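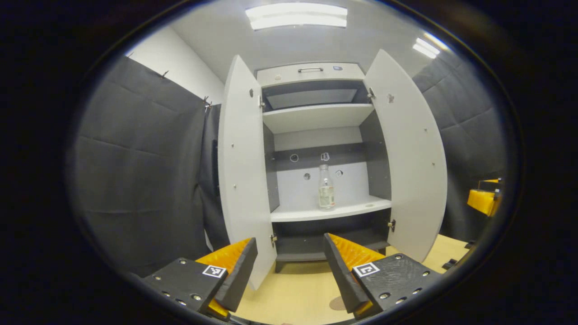
Tall cabinet doors dropping at the handle side, shelf height question

Forum: Storage and Casework
Started by benchrow_k

benchrow_k
Posted 3 July 2018

White cabinet, two tall doors, drawer on top with a bar handle. Bought used, sold to me as a Kulidon. The doors are pale gray-white and each one hangs on two hinges, one near the top and one near the bottom. The right-hand door drops about 2 mm at the free edge when closed. The left is fine.

I have run the adjustment screws on the right door through their full travel. It comes up level, then over a couple of weeks it settles back. Screws in the cup are tight. Screws in the mounting plate are tight as far as I can tell.

Second question, same cabinet. There is a white shelf at mid height. I want to store bottles on it, the glass kind with a paper label, standing up. Is there a load figure for a shelf like this? The one bottle on it now is obviously not a test.

plumbline
Reply 1

Tight "as far as I can tell" is the part I would look at. On used cabinets the plate screws will often snug up and still have no bite left in the side panel. Open the door 90 degrees, lift the free edge by hand, and watch the top plate. If the plate moves against the cabinet side, the holes are worn out and adjustment will never hold.

Fix: take the plate off, drill the holes clean, glue in hardwood dowel, let it cure overnight, pilot, refit.

old_stock
Reply 2

Before drilling anything, look at the door itself. There is a mark or small cutout on the right door up near the top. If that is damage from a hinge that was moved or torn out, the door is the weak side and the cabinet is fine. Both doors have other small screws or holes in them too, so I would find out what each one was for.

benchrow_k
Reply 3

Lifted the door as described. The top plate moves. Not much, but it moves. The bottom plate does not.

The mark near the top of the right door was there when I got it. It is shallow and the hinge is not fixed to that spot.

plumbline
Reply 4

Then it is the top plate holes. Dowel them. Do the top only and leave the bottom alone.

tenon_and_go
Reply 5

I disagree with dowels in a panel side. If the side is particleboard, you are gluing a good plug into crumbly material, and the plug can come out with the screw. Move the plate up or down into fresh material, or use a longer screw if the side is thick enough. Two hinges on a door that tall is marginal to begin with. I would add a third at the middle and share the load.

plumbline
Reply 6

Moving the plate means moving the cup in the door to match, and then you have an open cup hole on the inside face. That is a lot of work to avoid two dowels. I have plugged particleboard many times. Thin glue first, let it soak into the hole wall, then the dowel with wood glue. It holds.

A third hinge is reasonable. It still needs three cups in line or the door will bind.

gray_primer
Reply 7

On the shelf: nobody can give you a figure without the span, the thickness and the material. Measure those. Then check the supports, which usually give out before the board does. For an actual number, load it evenly, leave it overnight and put a straightedge along the front edge. If it is still bowed after you unload it, you went too far.

old_stock
Reply 8

Also consider putting the bottles in the lower compartment, below that shelf. The base takes the load there, and a tall cabinet with the weight low is harder to tip. Fix it to the wall either way. With both doors swung wide open the weight is already forward on those short legs.

tenon_and_go
Reply 9

Agreed on the wall fixing. I have an Unach cabinet of similar proportions and it leaned noticeably with both doors and the drawer open until I put a bracket on it.

benchrow_k
Reply 10

Dowels are in on the top plate. Door is level and I have put a pencil line on the cabinet to check against. I will leave the third hinge for now. Bottles are going in the bottom. The wall bracket is a Toivonen one I had left over from a bookcase, fitted into a stud.

tenon_and_go
Reply 11

Check the pencil line in a month. I still expect the plugs to creep.

plumbline
Reply 12

Mine have been in since May of last year with no movement. Post the result either way.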